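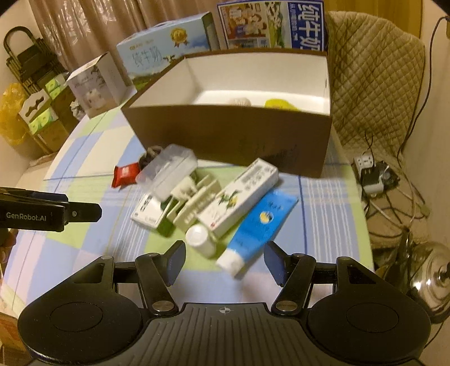 The small-things pile on the checked cloth.

Tuesday, July 21, 2015

Well, I started. I said I'd start on the Saturday and then it was too hot and then it was Sunday and you can't start a horrible job on a Sunday, and yesterday I had the dentist in Grerham, so it was today or admit I was never going to do it. The bathroom cabinet and the hall drawer and the shelf over the washing machine, all of it, out and onto the table where I could look at it in daylight.

I put the checked cloth on first. It's the one with the pale blues and greens and a sort of washed-out lilac, and I love it even though it never lies straight. Mum would have said you don't put a good cloth under bathroom clutter and she'd have been right, but the table marks if you so much as look at it and I wasn't about to go hunting for newspaper.

So, tubes and cartons and little bottles. How does one household end up with so many? There's the bright blue tube that has lived in three different places this year, always the one I wasn't looking in. There's the long thin white carton with the plant sort of thing printed on the side, which I keep thinking is new and keep putting back as though it's waiting for an occasion. The small white bottle, which rolls. And the cream plastic thing with the little teeth along it, which I have moved from drawer to drawer for years, and I put it in the pile because it has to be in some pile. I asked Oldřich what he thought and he said "keep it", which is what he says about everything, up to and including the broken tap.

The plan (I do have one, I wrote it on the back of an envelope) is that everything gets to be one of these:

goes back in the bathroom
goes in the box
goes to Carolina
goes in the bin

The envelope also says "ring Leden re: curtains" which has nothing to do with it, and I haven't rung them either.

I got through the first lot quite fast. Anything with a lid that had welded itself on went straight in the bin. Two lots of plasters, both nearly finished, went into one tin and I felt unreasonably pleased with myself. Found the good tweezers!! They were inside a rolled-up flannel at the back of the cabinet and I've been using the useless ones since Easter. Also found a prescription bag from D'Souza's with nothing in it except the receipt, and a raffle ticket, number 761, and I have no memory of the raffle or what I might have won. I've stuck it on the fridge in case it comes back to me.

Then I slowed right down, as I always do. I read things. I read the backs of packets as if I'd paid to get in. I read an entire leaflet about foot cream, in the English and then a fair bit of the Dutch, standing up with my tea going cold, and when I looked at the clock it was gone eleven and I'd moved three items.

Carolina came over then, bless her, with her bag still on her shoulder from the 238, and she looked at the table and said "ai, no". She's sorted out her own place twice since she moved to Jarnomgate and she's ruthless. Carolina Simões could move house with a rucksack. She held things up one after another and I had to answer straight away, no thinking, and if I thought she put it on the bin side. I rescued a few when she went to the loo. I'm putting that in writing here so I can't pretend otherwise later.

We had a proper disagreement about hotel soaps. I like them in with the sheets. She says they make the sheets smell like a corridor. We split them, and I noticed she took the nice ones for somebody who doesn't believe in them.

Lunch was eggs on toast at the worktop as there was no getting near the table. Oldřich ate his standing in the doorway telling us about the man with the hedge, which I'd heard, and Carolina hadn't, so he did the long version. When Oldřich Pešek does the long version you get the hedge man's voice as well. It went on for the whole of the washing up, which I suspect was the idea.

After lunch I brought the box through. It's the big one, dark brown outside and white inside, with the little hole in the side, and I've been keeping it for exactly this since June, when it was on the landing and everybody walked into it. I'd forgotten how much room it takes up! You put it on a table and it's like having someone else to tea. I stuck it at the far corner, on a slant, so I could still reach things, and then of course I didn't want to put anything in it. It looked so clean. White inside like that, it makes everything you own look a bit shabby.

The white cloth got dumped in front of it, the bobbly textured one, in a heap. I was going to fold it. I'm always going to fold it. Carolina said it could line the bottom of the box and I said maybe, and we both left it where it was and had a biscuit.

What I decided, biscuit in hand, is that the box is for things we don't use every week but would be cross not to have. So spare toothbrushes, the sick-day things, the sun cream that isn't this year's bottle but isn't off either. Travel sizes. The hot water bottle, if it fits. Cotton wool, which takes up the room of a small dog. Everything we do use every week goes back behind the mirror, and the rule is that you have to be able to take one thing out without four others falling in the sink. I think that's a fair rule. Oldřich wanted to know if it applied to his shaving things and I said it applied mainly to his shaving things.

I also want labels. I don't trust myself without labels. Last time I did this (I looked it up in the old diary, page 72, very smug handwriting) I sorted everything beautifully into shoeboxes and didn't write on a single one, and for the whole winter you had to open every lid in the house to find a corn plaster. So, masking tape and the thick pen. The thick pen wasn't in the pen jar. It was in the hall drawer, which I'd already emptied, so I must have picked it up this morning and put it down somewhere, and that was another twenty minutes I'll never see again.

Carolina had to go at half past three for her shift and took her bag of bits with her. She'd weighed up the cartons and taken some hand cream and the shower cap with the ducks on. I'd have liked the shower cap back but I said nothing. It looked better on her anyway, she wore it to the gate.
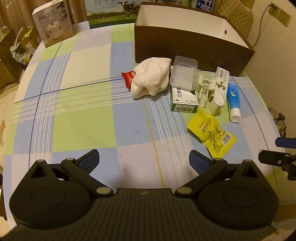

Evening

I meant to stop at tea time and I didn't. I get a second wind with this sort of thing, it comes on when everybody else has had enough.

The cabinet is DONE. I washed the shelves with hot water and a splash of vinegar and left the door open, and put back only what earns its place. There's a whole shelf with a gap on it. I keep going up to look at it. Oldřich asked what the gap was for and I said it's just a gap, and when I went up an hour later his comb was in it.

The hall drawer is half done. It's mostly string, it's the string that beats me. I've got it down to one ball of good string and a bag of what I'd call hopeful string. Also a key that doesn't fit anything, and the little spanner from the old bed, which went to my sister, so she must be managing without it. And 23 pence in coppers, which I've put in the jar.

The shelf over the washing machine I haven't touched. I took one look at the back corner and decided it was a Thursday sort of job.

And I've begun to fill the box. I put the heavy things at the back and the light things at the front, then I thought about lifting it up onto the wardrobe and swapped them all so the weight was in the middle. It's no good leaving it to Oldřich to lift, he does it with his back. I've told him it stays on the floor of the airing cupboard and he seemed relieved.

Cloth needs a wash now, there's a ring on it from my mug. I'll do it with the tea towels tomorrow if the weather holds.

Things I still don't know what to do with: the cream plastic thing. The raffle ticket. The other half of the hotel soaps. I thought about giving the soaps to the church sale, but I gave them soaps last year and I've a feeling I saw the same ones on the stall at Christmas.

Back aches, feet ache, hands smell of vinegar. Had a bath with the window open and the swifts going mad over the roofs. Tomorrow I really will ring Leden about the curtains.

Comments

Marjoram
The raffle ticket!! You can't leave us there. Was it the hamper one at the bowls club? I had one that colour all summer in my purse.

Pip in Grerham
I do the same with leaflets. My husband once found me sitting on the edge of the bath reading about ear drops for dogs. We haven't got a dog.

Tessa W
That cloth is so pretty, I'd have been frightened to put anything on it. Line the box with the white one, I'm with Carolina. It'll stop things sliding about when you carry it.

Marjoram
Also please label the SIDES of the box and not the lid. I've learned this the hard way with Christmas decorations.

J. Holloway
Would you say the vinegar shifts limescale as well, or only general grub? Mine's got a tidemark at the back I can't get off with anything.

Pip in Grerham
@J. Holloway, soak some kitchen roll in it and leave it on overnight. Smells like a chip shop but it did ours.

Search this diary
Type and press enter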